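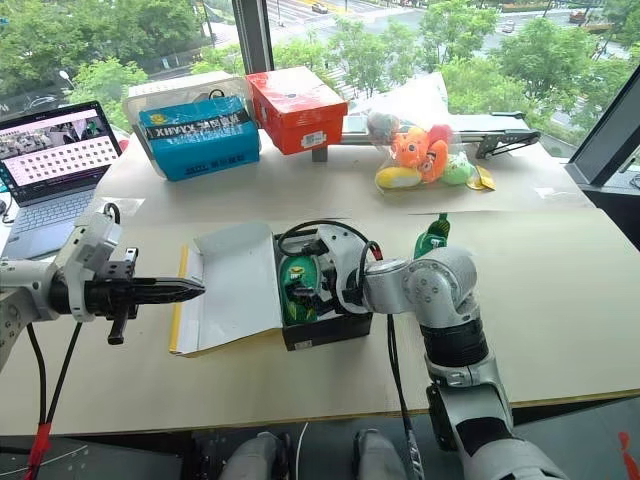
Why is the water at the head of a fjord often so still at the bottom?
Most fjords have a sill, a shallow hump of rock and rubble near the mouth, and it stops the deep water inside from swapping places with the sea outside.

That was the question I started my project with, and it kept me busy from January right through to handing in. I picked Gondale Sound because my course had already been collecting readings there, and (I'll admit it) because I liked the idea of a week on a boat.

The sound has two basins. The outer one, Arkov Basin, opens to the sea over a low sill, and the inner one, Morsy Basin, sits behind a much higher one. Glaciers dug both of them out. When the ice paused on its way back it dumped a heap of stones and mud at the front, and that heap is what the inner sill is made of. I'd read about this in first year but it never really stuck until I saw the echo sounder trace climb up and drop away again!

We had 8 stations and lowered the probe at each one, reading salt, temperature and oxygen all the way down. By the end I had 3,185 usable lines of data, once I'd thrown out the ones where the probe was still settling near the surface. I should have let it soak for longer at the first two stations. My notes from that morning are a mess as well, so please forgive the gap in table 2.
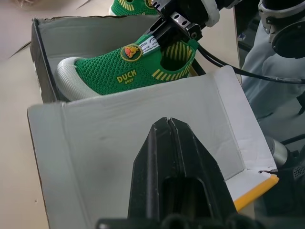

The top layer was much the same everywhere, fairly fresh from the river and a bit colder towards the head. Under that it got saltier quickly. In Arkov Basin the oxygen dropped slowly with depth and never got really low. In Morsy Basin it held up nicely to 16 metres, then fell away fast, and the bottom sample smelled of bad eggs, so I didn't need the probe to tell me what was going on down there.

What I can't say is how often the inner basin gets a proper flush. It needs water outside the sill that is heavier than the water inside, plus something to push it over, such as a strong tide or a long spell of wind down the coast. I tried to work it out from the old readings, but there are only 12 sets and most were taken in summer. My guess is every few years, though my supervisor thinks it's more often than that and we've left it there.

The probe files were cleaned up in Imard, which crashed on me more than once (save often!). The plots for each station are in the appendix, with the depth scale the same on all of them so you can flick between pages.

Report handed in 4/5/18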